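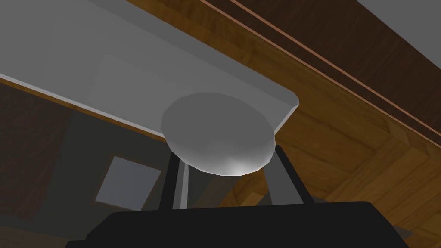 Ok quick one before work. Week two of no phone in the bedroom and I have opinions.

Bought an actual alarm clock, a Weltora, loud as a truck. First four nights were awful. Kept reaching for the nightstand in the dark. Then it got easier - then on 18th February I caved and read in bed about tide tables in Wanevport until 2am. Why. I don't even own a boat.

Started over the next day. Phone charges in the hall now, next to the shoes.

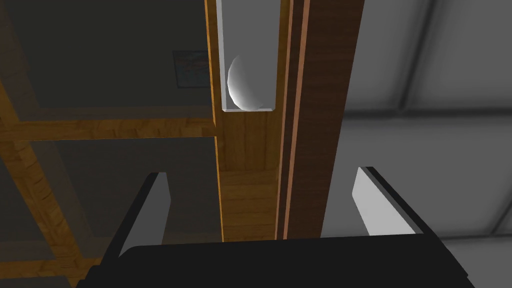 Image: Serpil Uçar

Sleep is better, I think? Up once instead of three times. Reading real paper too, five chapters of a mystery Huệ lent me in July and has definately given up on getting back. Sorry Huệ. It's good though. The sister did it, I'm calling it now.

Mornings are the weird part. Nothing to scroll, so I just sort of get up. Coffee by 7. Feels illegal.

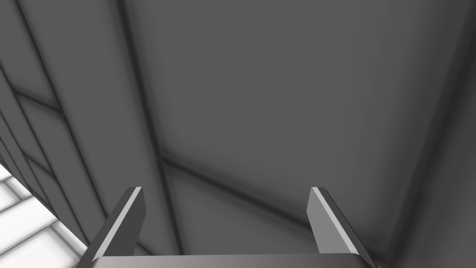
What if someone needs to reach me at night?
I turned the ringer up and told my mom and Khải to call twice. The hall is close enough to hear it.

Battery in the clock died once already, so keep a spare. And get one with no tick, mine ticks and I had to shove it behind teh lamp. 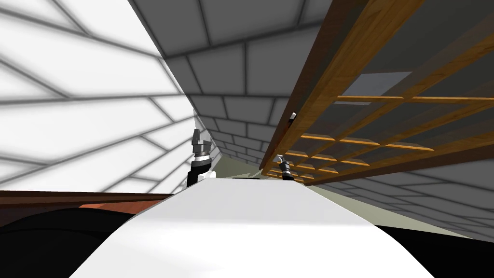

White curve, wooden rack

Next up is no phone at dinner. Bình says I won't last a weekend. We'll see - gotta run, bus.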